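Grutska Teaching Spaces Program
Progress report, second period: refurnishing and fit-out of the large classroom
Submitted to the Vokel Fund under the small capital works stream

1. Purpose of this report

This report covers the second period of the classroom refurnishing funded by the Vokel Fund. It sets out what has been delivered and placed, what remains outstanding, how the grant has been spent to date, and two variations for which approval is sought. It should be read with the first period report, which dealt with clearance of the old furniture and the repair of the floor. Items closed in that report are not repeated.

2. Summary of status

Desks: delivered, assembled and set out in rows.
Chairs: delivered. Minor defects list open with the supplier.
Front table: in place and in daily use. Power provision interim.
Surplus frames: held in the room pending collection.
Cable management: not started.
Storage for small items: not started. Variation requested (section 7).
Acceptance by the teaching users: partial.

The overall program is running one month behind the schedule attached to the funding agreement. The delay arose in delivery of the second desk consignment and has not affected teaching, as classes were moved to the Vídalín annex for the period concerned.

3. Furniture

3.1 Desks

The desks were supplied by Flarkent in two consignments. The first was complete. The second arrived with the wrong feet on part of the order; the levelling thread was coarser than specified and the adjusters bottomed out before the tops came level with their neighbours. Flarkent replaced the feet at its own cost. After replacement, the height difference between adjoining tops was checked with a straightedge and feeler gauge at every joint and brought within the tolerance in the specification.

The desks are set in continuous rows. The original drawing showed a centre aisle in addition to the side aisles. This was dropped after a trial week because the aisle drew bags and coats into the one route that had to stay clear. The revised layout has been marked on the as-built drawing and the superseded sheet withdrawn.

3.2 Chairs

The chairs are blue, seat and back, on metal frames, as chosen by the teaching users from the sample set. The order was for 200 units across this room and the annex. All were received. Inspection on receipt identified 57 with glides missing or poorly seated. Replacement glides have been supplied and fitted to those in the large classroom. The annex chairs will be done during the next non-teaching break.

One complaint has been logged about the noise of chairs on the tile. The glides fitted are the hard type in the specification. A felt-faced glide is available from the same supplier, but its life on tile is short and the maintenance allowance does not cover regular replacement. No change is proposed.

3.3 Surplus frames

Empty desk frames and a number of chairs remain stacked along one side of the room. They are spoken for by the annex and were to have been moved in November. The move was postponed when the annex goods lift was taken out of service. The stack does not obstruct the exit door or reduce the aisle below the minimum width. It does prevent use of the desk positions nearest the wall, and timetabling has been advised of the reduced capacity until the frames are gone.

4. Front table

The front table was built up from sections so that it could be taken apart and passed through the corridor door. It replaces the former demonstration bench, which was fixed to the floor and could not be reused.

Users report that the surface is adequate for practical sessions and easier to clean than the old bench. The joints between sections are the weak point. Fine debris collects in them and has to be brushed out, and liquids should not be left standing across a joint. A sealing strip was considered. It would have to be cut each time the table was separated, and the sections have been separated once already in this period, so the strip has been left out of the works.

The table also accumulates small items between sessions. At present it serves as both work surface and storage, which was not the intent. Small consumables, tape, cards and chargers are put down where they were last used, and the following class either works around them or pushes them to one end. This was raised by users in both feedback rounds and is the basis of the first variation.

5. Power

The specification called for power at the front table from a floor box with fixed outlets. The floor box location in the building drawings proved to be wrong; the conduit stops short of the table and enters the slab at an angle that cannot be extended without core drilling. Building management has not yet given consent for drilling.

In the interim, the table is served by a multi-socket power strip lying on the surface. The strip and its lead were inspected and tagged before being put into use. The following limits apply until the permanent supply is in:

The strip stays on the table surface and is not placed on the floor or hung from the frame.
One strip only. No second strip is to be connected to the first.
Heating appliances are not to be run from the table.
Excess cable is kept in an open coil. It is not to be tied tightly or covered.
The strip is switched off at the end of the last session, no later than 6 p.m.

This arrangement is acceptable as a temporary measure only. It takes up working surface and leaves loose cable in an area where users are handling small objects. The permanent supply remains a condition of final acceptance.

6. Condition of the room at the close of the period

Floor, walls and ceiling are unchanged from the first period report. Lighting was surveyed at desk height with the blinds down and again with them up. Readings met the specified level at all positions except the rear corner, where one fitting was found to have a failed driver. The driver has been ordered.

Front table and desk rows, interim power arrangement:
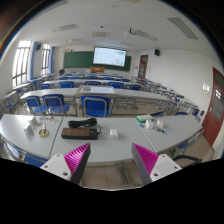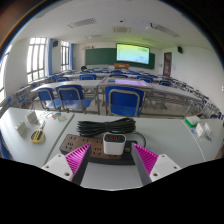
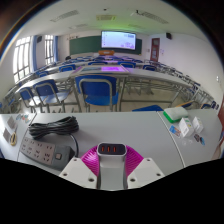

7. Variations requested

7.1 Storage at the front table

Approval is sought to purchase a low mobile drawer unit, lockable, sized to pass beneath the table between the legs. It would hold the consumables and accessories that currently live on the surface. The quoted price is $238 including delivery. The cost can be met from the underspend on floor repair reported in the first period, and no additional funding is required.

Open trays were trialled as a cheaper alternative. They were useful during a session but were left out on the table afterward and so did not recover any working area. A wall cupboard was also priced. It is further from the point of use and would need fixings into a wall for which there is no current asbestos clearance.

7.2 Cable management

Approval is sought to defer the cable management line to the final period. The trays and clips specified are designed around the floor box position. Fitting them to the interim supply would mean removing and refitting them once the permanent outlets are in, and the adhesive clips are single-use. The funds would be carried forward unchanged.

8. Expenditure

Expenditure in the period was $3762, covering the balance of the second desk consignment, assembly labour and electrical inspection. Replacement feet and glides were supplied under warranty and carry no charge to the grant. Invoices are held on file and can be supplied on request.

Two commitments are outstanding: the lighting driver, which will be charged to the building maintenance account and not to the grant, and transport of the surplus frames, which is budgeted. The transport quote expires at the end of the coming quarter. If the annex lift is still out of service by then a new quote will be needed, and the carrier has indicated that a stair carry would be charged at a higher labour rate.

9. Risks

Consent for core drilling is refused or delayed. Likelihood moderate, consequence high. Fallback is a surface-mounted duct from the nearest wall outlet with a ramped cover. The cover would cross the teaching position and is not preferred. A sketch of the route has been lodged with building management so that both options can be assessed together.

Surplus frames are not moved before the next intake. Likelihood moderate, consequence low. Reduced capacity would continue and one larger group would remain at the annex.

Levelling drifts as the desks settle. Likelihood low, consequence low. A repeat straightedge check is scheduled for the end of the next period — adjustment is by hand at the foot and needs no contractor.

10. Work planned for the next period

Obtain a decision on core drilling and issue the electrical work order.
Purchase and place the drawer unit, subject to approval of 7.1.
Move the surplus frames to the annex and reinstate the desk positions along the wall.
Fit replacement glides to the annex chairs.
Replace the failed lighting driver and repeat the reading in the rear corner.
Run the third user feedback round, using the same form as the first two so that the results can be compared.

A written response on the two variations is requested within the period set out in the funding agreement. The drawer unit has a short lead time and can be ordered as soon as approval is received.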